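To: members-announce
From: Suqin Hao, Office of Residential Services, Drulalcombe
Subject: Re: Shared kitchens, deposit and storage rules from May

Dear members,

The Office has received several replies to its notice on the shared kitchens. The most detailed came from Haiyan Shi, and with the writer's permission it is answered on the list so that all residents receive the same information.

On Friday, Haiyan Shi wrote:

> Thank you for the notice. I have read it twice and three points
> are still unclear to me.
>
> First, the notice says that each household will pay a deposit of
> 20 dollars. Is this paid once, or every year? Those of us in
> Skultlow House already paid a key deposit when we moved in.
>
> Second, it says that dry goods must be stored in closed containers
> "on the assigned shelf." Our floor has never had assigned shelves.
>
> Third, may residents still book the kitchen for a shared meal? The
> old rules allowed it and the new ones do not mention it.
>
> Haiyan Shi

The deposit is paid once and is returned in full when the household leaves, provided that the kitchen key has been handed in. Residents of Skultlow House who have paid a key deposit do not owe a second one. Their existing payment will be moved to the new account, and no form is required.

Shelves will be assigned by floor. Guilan Peng is preparing the lists for Skultlow House and Jinlong Kang those for the Jasińska building. A household that needs more than one shelf on medical or dietary grounds should write to the Office before the lists are posted. Food left on an unassigned shelf will be labeled with the date and removed after 6 days.

Shared meals may still be booked. The omission was an error in the notice, and the Office regrets the confusion. A booking covers one evening, from 5 p.m. until 10 p.m., and each household may hold 2 bookings a month. Requests should be sent to Úna Ó Flaithearta, who keeps the calendar for both buildings. The kitchen must be left clean, with the stove turned off and the trash taken down to the yard.

Members have also asked whether private cookware may be kept in the kitchens. It may, if it is marked with the room number and fits on the household's own shelf. The Office does not insure private property and cannot replace items that are lost or damaged. Pots with loose handles should not be used on the stove.

The corrected rules will be posted on both notice boards and sent to this list. Further questions may be addressed to the Office in writing.

Suqin Hao
Office of Residential Services

Attachment (1):
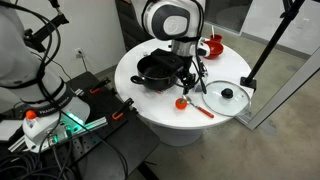 Black cooking pot on a round white table.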